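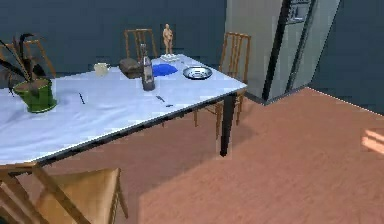 Dining table with four chairs and a potted plant.

Tranau Hollis-class Helicopter Carrier, waterline kit

Tranau has been making small warship kits for a while, mostly destroyers and patrol boats. The Hollis is its first flat-top. The class is made up, but the layout will look familiar to anyone who follows modern navies: straight flight deck, island to starboard, one elevator forward and one aft of the island.

You get 77 parts in gray plastic, a decal sheet and a folded set of instructions. The hull is a single piece and mine was straight. The flight deck is also one piece, with fine tie-down points that survive a coat of paint if you keep it thin.

The island is the best part of the kit. The bridge windows are open and the mast goes together without any filler. The hangar is less good. There is no interior at all, so lowering an elevator just shows you the inside of the hull. Prulludby sells a resin hangar for it, but I haven't tried that.

Seven helicopters are included. They are molded in clear plastic, and the rotor blades are too thick. I sanded two of them down and then gave up and left the rest folded.

Decals went down well over gloss. The deck stripes are long and want to curl, so cut them into sections first. Step 7 of the instructions has the port and starboard sponsons switched - Xiaoqing Zheng on the Redville modelers' board caught this before I glued mine, and the printed sheet still hasn't been fixed.

Building and painting took me nearly 20 hours, with a lot of that spent masking the deck. Fit is good overall. I'd buy it again at the sale price, less so at full price with those rotors.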